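Gristura推出Zeron水性颜料墨，棉布与软包装薄膜共用一套色浆

印刷材料供应商Gristura于5月发布Zeron系列水性颜料墨，首批产品面向家用纺织品印花和小规格食品软包装外层印刷两个市场。该系列采用同一组预分散色浆，配合两种不同的连结料体系，分别用于棉质机织物和经电晕处理的聚烯烃薄膜。织物版本已向印花厂商Correa供货，薄膜版本目前在软包装加工企业Gudico的产线上进行试产。

按照以往的做法，织物印花墨与薄膜里印或表印墨由不同的产线生产，颜料粒径、分散剂类型和固含量均不相同。同一图案若需同时出现在布制品和塑料包装上，通常要分别调色、分别打样，两种基材之间的色差由各自的供应商控制。Gristura称，Zeron将颜料研磨和分散工序合并，客户在最后的调墨阶段再选择连结料，色浆配方数据可在两个应用之间直接调用。

Gristura技术主管Hemi Whitcombe表示，开发工作的重点在分散剂。“织物端需要较高的电解质耐受性，薄膜端需要快速干燥和低起泡，两者对分散剂的要求方向相反。我们测试的多数阴离子型分散剂只能满足其中一端。”最终采用的是一种带嵌段结构的高分子分散剂，其锚定段与颜料表面结合，溶剂化段则在两种连结料中均保持伸展。具体化学结构未公开。

色浆与连结料

首批色浆共14支，包括四色基本色、黑色两支、白色一支，其余为专色和调色用色浆。其中浅粉、浅黄绿、淡紫等低浓度色调由基本色浆与冲淡浆配制，不单独供货。Gristura解释称，儿童和礼品类图案大量使用浅色平网填充，加细黑线勾边，浅色区域的颜料用量低，对冲淡浆的透明度和批次稳定性较为敏感，冲淡浆本身的泛黄会直接影响成品色相。

织物用连结料为自交联丙烯酸酯乳液，成膜后玻璃化转变温度较低，以减轻印花区域的手感变硬。配套交联剂为封端型异氰酸酯，在焙烘阶段解封。该体系不含外加甲醛供体。薄膜用连结料为水性聚氨酯分散体，通过侧链羧基与薄膜表面的极性基团形成附着，必要时可加入碳化二亚胺类交联剂提高耐水性。两种连结料不可混用。技术资料中注明，若织物连结料误加入薄膜墨，会出现干燥速度下降和收卷粘连。

在网版制作方面，织物版本适用于圆网和平网，黑色勾边线的网目高于填充色。印刷顺序为先填充、后勾边，套印误差由黑线宽度遮盖。若图案中包含文字，Gristura建议将文字归入独立色版，避免与大面积填充共用刮印压力。

常见的印花棉布收纳篮与小规格零食包装 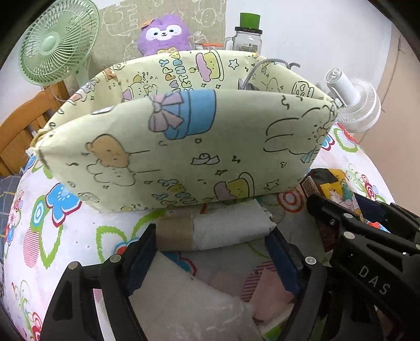
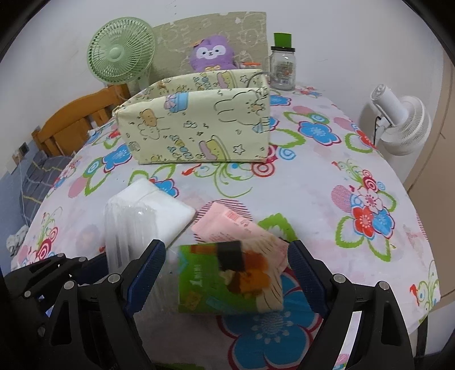
测试数据与工艺条件

Gristura公布的黏度数据显示，薄膜版本在出厂状态下的黏度为300毫帕·秒，上机前用去离子水与少量醇类稀释。织物版本因需要保持图案边缘清晰，使用增稠剂调节流变，静置时黏度明显高于薄膜版本，受刮刀剪切后迅速下降。资料未给出织物版本的单一黏度值，要求用户按网目和布面吸水性选择增稠剂用量。

耐磨性测试中，织物样品以干摩擦和湿摩擦两种方式评定。干摩擦结果在各色之间差异不大，湿摩擦则以深蓝和黑色最低，浅色填充区最高。Gristura将深色的差距归因于单位面积颜料用量，建议在大面积深色图案中提高交联剂比例，同时检查手感变化。洗涤后的色牢度结果只提供给已签署试用协议的客户。

薄膜样品的附着力采用胶带剥离法测定，在印刷完成后和存放后各测一次。电晕处理后的薄膜表面张力会随存放时间衰减，Gudico在试产中规定薄膜处理后须在当班内上机，超时的卷料退回重新处理。该公司还对红色文字和黑色标签底块的叠印区域单独取样，这类区域墨层较厚，内部水分挥发较慢，是收卷后粘连的主要来源。

Gudico第一阶段试产共完成625卷，其中403卷使用Zeron，其余卷次使用该公司原有的溶剂型墨作为对照。两组采用相同的薄膜规格和版辊。Gudico称，Zeron组的烘箱能耗高于对照组，差距主要来自水的蒸发潜热；废气处理环节的负荷则低于对照组。综合运行成本的核算尚未完成，数据将在第二阶段试产结束后整理。

版辊方面，水性墨的转移率与溶剂型墨不同，沿用原有网穴深度会造成浅色部分阶调偏移。Gudico在试产中没有重新雕刻版辊，仅通过调整墨的颜料浓度进行补偿。Whitcombe称这种做法适用于对比测试，正式投产时应使用网穴较浅、线数较高的版辊，以减少需要蒸发的水量。

双基材色差控制

由于棉布表面为漫反射且带有纤维纹理，薄膜表面光泽较高，同一色浆在两种基材上的测色结果不会完全一致。Zeron的配色软件模块为每种基材保存独立的底色和光泽参数，并以排除镜面反射的测量方式计算目标值。黄绿、浅粉等浅色受底色影响最大。棉布若未经充分漂白，浅粉会向黄相偏移；透明薄膜若未铺白墨，浅色几乎失去遮盖，内容物的颜色会透出。

为此，薄膜版本的白墨采用较大粒径的二氧化钛，铺设在图案层之后，用于里印结构。白墨沉降是试产初期报告最多的问题，Gudico在墨槽中加装了循环泵，并在停机超过一个换卷周期时启动低速搅拌。Gristura随后调整了白墨中的防沉助剂，新批次已寄送。

Correa方面的应用以床品、收纳制品和儿童用布为主。该公司使用圆网印花后进行热风焙烘，焙烘温度按封端异氰酸酯的解封温度设定。布料在裁片缝制前完成印花，包边、衬垫和绳带等部件不在测试范围内。Correa称，用于软质收纳制品的面料通常与填充层绗合，印花面在缝制过程中受到压脚反复摩擦，因此在常规色牢度项目之外增加了缝制前后的外观比对。

食品接触与合规

Gristura强调，薄膜版本仅用于不与食品直接接触的印刷层。在复合结构中，印刷层位于外膜内侧，与内容物之间由热封层隔开。供货文件包括成分声明和迁移评估所需的物质清单，由加工企业根据最终包装结构自行完成评估。单层薄膜包装如采用表印，收卷时印刷面会与另一面接触，存在背面蹭脏的可能，该用途暂未列入推荐范围。

卫生纸制品的外包装膜属于另一类用途，不涉及食品接触，但对气味残留有要求。Gristura表示，水性聚氨酯连结料中的中和胺在烘干后仍可能有微量残留，公司正在评估挥发性较高的替代中和剂。此项工作完成前，纸巾类外包装只接受小批量打样订单。

供货安排

Zeron织物版本已开始接受订单，按桶装供应，色浆与连结料分开计价。薄膜版本在第二阶段试产期间仅向试用客户提供。未开封色浆须避免冻结，冻融后的分散体不可恢复，也不得通过高速搅拌后继续使用。开封后的连结料如表面结皮，应过滤后再投入调墨。

第二阶段试产仍在Gudico进行，测试内容包括提高印刷速度、更换浅网穴版辊，以及在同一订单中安排Correa印制对应图案的棉布，用于验证配色模块的跨基材计算结果。Gristura未公布薄膜版本的正式上市时间。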